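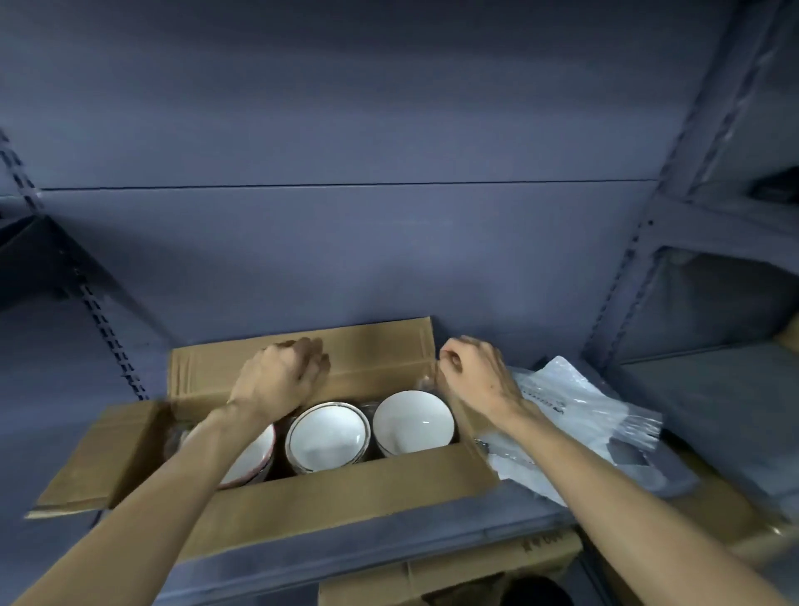

Stock Unpacker, Tableware – Hudec Housewares

Posted in August by Thandeka Mthembu

Hudec Housewares is hiring a stock unpacker for the ceramics section of its Amumwood warehouse. The position is part-time, six hours per shift, starting at 7 a.m. It reports to Rozália Beneš, receiving supervisor.

The section holds 1,913 lines of bowls, plates, and serving dishes. Most arrive boxed in stacks with plastic wrapping between the pieces.

Duties

– Open cartons at the shelf and fold the flaps clear before lifting anything out.
– Remove wrapping and check each rim and foot for chips and hairline cracks.
– Match pattern and rim color to the packing slip. Mixed cartons are recorded by line.
– Set damaged pieces aside with the carton label attached.
– Flatten empty cartons and bag plastic separately.

Requirements

Applicants must be able to stand for a full shift and lift cartons from floor to shoulder height. Good close vision, corrected or not, is required for rim inspection. Rings and watches are not worn in the ceramics section. Warehouse experience is useful – training is given on the first two shifts, which are paid.

To apply, leave a completed form at the Amumwood receiving desk. Forms are available at the desk until 4 p.m. Shortlisted applicants will be asked to unpack and check one carton as part of the interview.

Recent listings

Glassware Picker, Sovden
Returns Clerk, Amumwood
Kiln Loader, Flollia Pottery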